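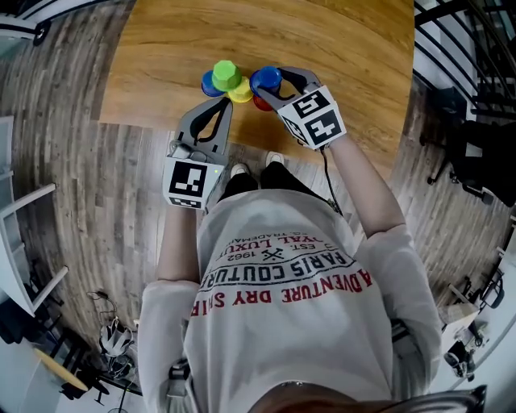
Stacking cups can be put together in two ways: nested, with each cup inside the next, or built, with each cup resting on the base or rim of another. This page covers building, from a two-cup column up to a full column and a small pyramid, and ends with taking the stack down and putting the set away. The starting point is a short column with the spare cups kept close by. A green cup on a yellow one is a typical first pair, with the red cup and a blue one waiting next to it. All of the work is done standing at a table.

Search Menemier guides Go

Before you start

Use a table that does not rock. Push down on each corner in turn and put a folded card under any short leg. Clear the surface and wipe it. Crumbs under a base will tilt the bottom cup, and the tilt grows with every level.

Check the cups one at a time:

- Set the cup upside down on the table and tap the base. If it rocks, the rim is bent or chipped.
- Set it right side up and repeat the test.
- Run a finger along the rim. Rough spots left from molding can be taken off with fine sandpaper.
- Put any cup that fails in a separate pile. It can still be used at the top of a column.

Measurements on this page were taken from a Pluvau set. The rim is 80 mm across and the faceted sides narrow toward the base. Round cups work the same way, but flat sides are easier to line up by eye. Do not mix sets with different rim sizes in one column.

Column

1. Place the first cup upside down, at least a hand's width in from the table edge. Turn it so that one flat side faces you.

2. Pick up the second cup by the sides, a little below the middle. Do not hold it by the rim. Squeezing a thin rim makes it oval, and an oval rim will not seat.

3. Bring the cup in from straight above. Stop with a small gap, line up the flat sides, then lower it the rest of the way. A cup brought in from the side tends to push the lower one along with it.

4. For an alternating column, the second cup goes base to base with the first, so it stands right side up. The third goes rim to rim on the second, upside down. Continue in this order. For a plain column, choose cups that do not slide down over each other when placed the same way up. Most matched sets will nest instead.

5. Open the grip fully before moving the hand away. Lift straight up until clear of the cup.

6. Look at the column from the front, then from the side. Correct any lean at the level where it begins. Moving the top cup to balance a lean lower down does not last.

In an alternating column each Pluvau cup adds its full height. The weak joints are the base-to-base ones, where the contact area is smallest. If the column fails, it usually opens there.

Using both hands

Keep one hand near the lower cup without touching it and place with the other. Steady the lower cup only if it moves. A constant light push from the steadying hand will turn the column out of line, and the error shows only after release.

With spare cups on both sides, take each one with the hand nearer to it. Do not reach across the column.

Small pyramid

Three cups go upside down in a row with a gap between them narrower than one base. Two cups go on top, each bridging a gap, and one on top of those. The set needs six cups in all. With only five, build a row of three and a row of two and stop there.

Place the middle cup of the bottom row first and work outward. Keep the gaps equal. On the 80 mm rims I use a gap of 19 mm, checked with a strip of card cut to that width. At 28 mm the second row still holds, but it shifts if the table is bumped.

Taking down

Remove one cup at a time from the top. Nest the cups as they come off, all facing the same way. Do not press the nested stack together. If two cups lock, hold the lower one under warm water for a moment and twist the upper one free.

Store the set nested, standing on its widest rim, on a low shelf. A tall nested stack laid on its side will leave the bottom cups slightly oval over time.

Common faults

Column turns as it grows: cups are being set down with a twist. Lower them without turning the wrist.

Cup sticks to the hand on release: the grip is too tight, or the cup is damp. Dry it and try again.

Second cup drops over the first: both are facing the same way. Turn one over.

Gap visible on one side of a joint: dirt on the rim, or a bent rim. Swap the cup out.

Text and measurements: Abelardo Cisternas

272 shares
19 comments

Copyright Menemier. Contact. Back to top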